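How to run a washing machine unloading demo at an open day

Notes from the Thursday open day at Skarnard, typed up quick before I forget. Arm with a two-finger gripper, wrist camera on the big screen. 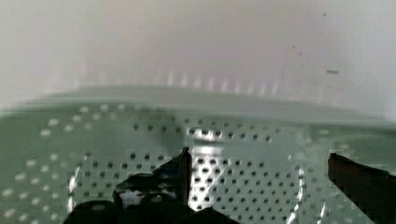 What you need

Arm, gripper, wrist camera. A drum to reach into. A basket. 20 cotton tea towels, plain, no fringes. Tape for the floor. One person on the stop button who does nothing else, and one to talk.

The night before

Bolt the arm base down. Ours was on a trolley at the Nudholm visit and it crept, never again. Check the drum turns freely by hand, then wedge it. Run the whole reach with nothing in there, slow, fingers open. Watch the camera view as the fingers come up to the holes. Shiny metal throws glare right between the fingers, so shift your lamp untill you can live with it. Ours never went away completely.

Setting the reach

Stop 22 mm short of the metal. Save that as your deepest point. Don't trust the depth reading on bare perforated metal, it jumps about. Jog in by hand the first time, save, back out, repeat.

Keep fingers wide on the way in. Close only on cloth.

Opening up

Tape line 700 mm past full reach. Kids sit in front, grown-ups behind. Screen to the side so people aren't peering over the arm.

Start with the empty reach. People like seeing where the thing is going before there's any washing in it. Then load a few towels, loose, not rammed in. One pick, drop in basket, pause, talk. Then let it carry on.

A full run took us nearly 2 minutes. Long enough. Stop for questions while the arm is parked, not while its moving.

If it goes wrong

Misses the towel: let it try again, people enjoy that.
Towel snagged: stop, back out by hand, no tugging.
Camera drops out: park it, restart the Skomarton viewer, carry on talking.
Fingers touch metal: stop. Redo the reach from scratch before anyone sees another run.

Packing up

Power off before you unbolt. Towels back in the Lengyel crate, lid on. Viktória Szűcs has the spare finger pads and the sign-up sheet, ask her before March if you want to borrow either.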